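Caja de aperitivos japoneses Urkier, tamaño mediano: opinión
Noviembre de 2019

Llevo años diciendo que no compro cajas sorpresa y llevo los mismos años comprándolas. La última es la de Urkier, que por 525 coronas promete "un viaje por la merienda japonesa". El viaje, de momento, ha consistido en 14 días de espera.

Empiezo por el envase, que es lo que menos se reseña y lo que más se paga. Cartón marrón corriente, solapas normales, ni papel de seda ni confeti. Lo agradezco: de la caja de Moffat que pedí en julio todavía salen virutas del sofá. 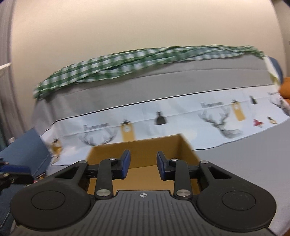 La caja abierta, sobre la mesa.

El cartón es liso por dentro y aguanta bien. Ya le he prometido una segunda vida con cables que no sé para qué sirven.

Vamos a lo comestible. Lo mejor, con diferencia, son las galletas de arroz con alga. Vienen en una bolsa transparente, así que uno sabe lo que compra – detalle que otros fabricantes evitan con mucho arte.
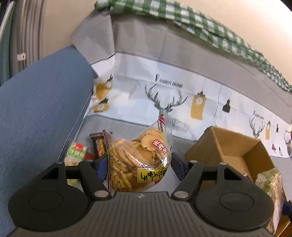

Crujen de verdad, tienen el punto justo de sal y el alga sabe a alga. Mi vecino Finn Steinbach, que venía a devolverme una escalera, se quedó 77 minutos y no volvió a mencionar la escalera. El resto es más irregular. Hay cosas dulces que parecen saladas, cosas saladas que resultan dulces y un paquete verde claro que sigo sin abrir por puro respeto.

El punto flaco es la información. Las etiquetas están en japonés, como es natural, pero Urkier no incluye ni una triste hoja con los ingredientes. Quien tenga alergias hará bien en escribirles antes; a mí me contestaron en 2 días, con amabilidad y sin responder a la pregunta.

¿Repetiría? Por las galletas de arroz, sí, aunque en la tienda Ekley de Pistville me dicen que las van a traer sueltas. Si es así, me ahorro el viaje y la caja. Los cables tendrán que apañarse con una.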